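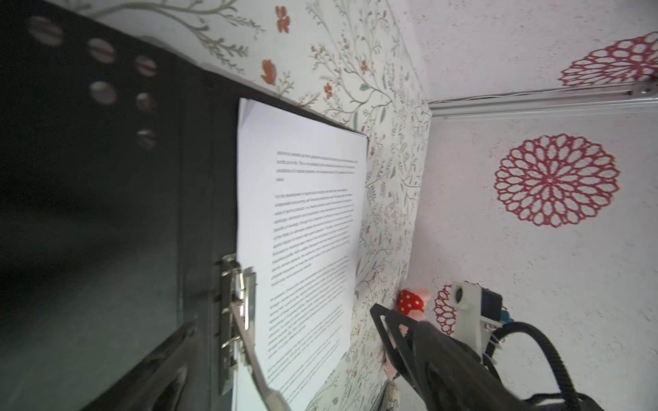 Departamento de Ciência da Informação – Unidade curricular de Gestão de Arquivos Correntes

Apontamentos da aula 4: classificação, acondicionamento e prazos de conservação
Docente: Ubaldo Pace
Versão de 5 de junho de 2023

1. Âmbito

O arquivo corrente reúne os documentos de consulta frequente, necessários à tramitação dos processos em curso. A passagem ao arquivo intermédio faz-se quando o processo é encerrado e a frequência de consulta baixa. A data relevante para a contagem dos prazos é a do último ato registado no processo, salvo disposição diferente na tabela de seleção.

Distingue-se entre unidade de instalação (pasta, caixa, maço) e unidade arquivística (processo, coleção, registo). Um processo pode ocupar várias unidades de instalação, e uma unidade de instalação pode conter vários processos da mesma série. As duas numerações são independentes e não devem ser fundidas numa só cota.

2. Plano de classificação

Adota-se o modelo funcional em três níveis: função, subfunção e série. O código escreve-se da esquerda para a direita, com pontos a separar os níveis. No caso de estudo Tavside, a série 50.10.02 corresponde à correspondência recebida de fornecedores.
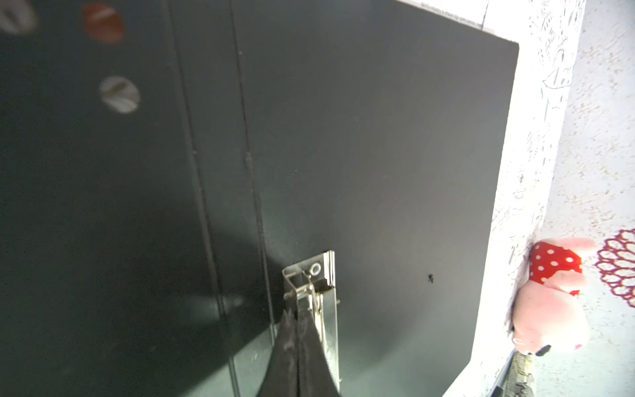
A classificação é atribuída no momento do registo de entrada. A reclassificação posterior é admissível, mas exige averbamento na folha de rosto do processo, com indicação do código anterior, do código novo e do responsável pela alteração. Villa (texto de apoio n.º 2) propõe que o código anterior permaneça pesquisável durante todo o prazo administrativo.

3. Acondicionamento em papel

Regras gerais para pastas de arquivo de formato A4:

a) retirar clipes e elásticos antes da instalação;
b) ordenar os documentos por data, com o mais antigo no início;
c) não ultrapassar a capacidade indicada pelo fabricante;
d) identificar a lombada com código de série, datas extremas e número da unidade;
e) manter a humidade relativa do depósito abaixo de 60 %.

Documentos de formato superior são dobrados uma única vez ou transferidos para instalação horizontal, ficando no lugar de origem uma folha de remissão.
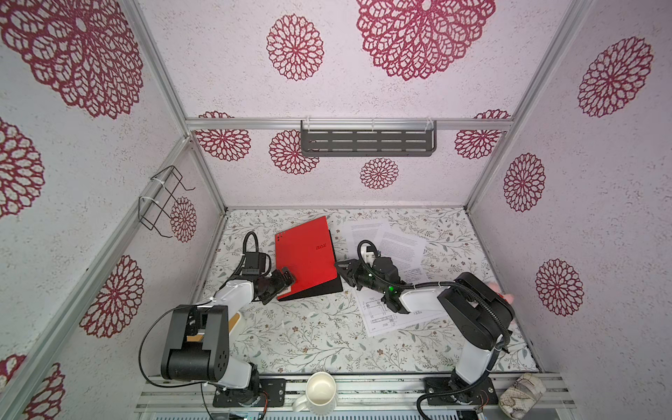

Um processo reaberto conserva o número original?
Conserva o número original, e o prazo de conservação recomeça a contar a partir do novo encerramento. A reabertura é averbada na folha de rosto e no instrumento de registo.

O mesmo critério aplica-se aos processos apensados. O processo principal determina o prazo do conjunto, exceto se o apenso pertencer a uma série de conservação permanente; nesse caso, prevalece a conservação permanente. 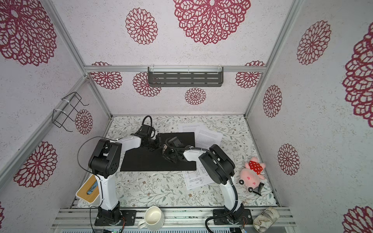 4. Eliminação

A eliminação depende de auto assinado e de relação discriminada das unidades. Séries não previstas na tabela de seleção não podem ser eliminadas. No exercício Tranero, o fundo tem 1.000 unidades de instalação, e pede-se a relação de eliminação apenas para a série de guias de remessa.

Leitura para a próxima aula: Ottavio Villa, texto de apoio n.º 3, secções 1 e 2. Entrega do exercício em papel, na secretaria do departamento.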